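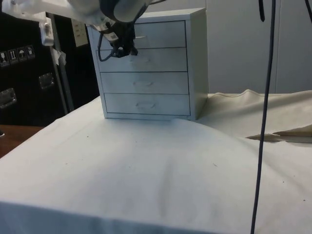

Fig. 1. Gripper at the top drawer of the small cabinet. Note the thin cable looping down in front of the second drawer.

Lecture 16: The drawer fault (Kamrul Navaratnam, 11 May 2023)

Okay, so I promised you a real failure this time, and I picked the one that cost me most of February!

The task was opening the top drawer. Fingers into the recessed pull, close, back away in a straight line. We'd done some 200 pulls without trouble, and then on one run the arm did a protective stop halfway out. I cleared it, ran it again (don't do that, more in a minute) and got the same stop in the same spot.

My first guess was a bad force threshold, so I raised it. Please write this down as mistake number one. The limit was doing its job, and I'd just given the arm permission to pull harder on something I hadn't found yet.

What I'd missed was the gripper cable. Look at the loop in Fig. 1 and think about where it goes when the wrist moves back and down. On our bad runs the slack got caught between the drawer front and the gripper body, and the connector took the load. Bhuiyan spotted it from across the room in maybe a minute, which stung a little.

Fixes we made:
Re-routed the cable with a clip 2 joints up the arm.
Put the force limit back to its old value.
Added a slow dry run after any change to the cabling.

House rule from now on: after a protective stop, hands off the reset until you've looked along the whole cable, both ends.

For next time, read the Feltstead handout on cable dressing and sketch where you'd put the slack for a side-opening door.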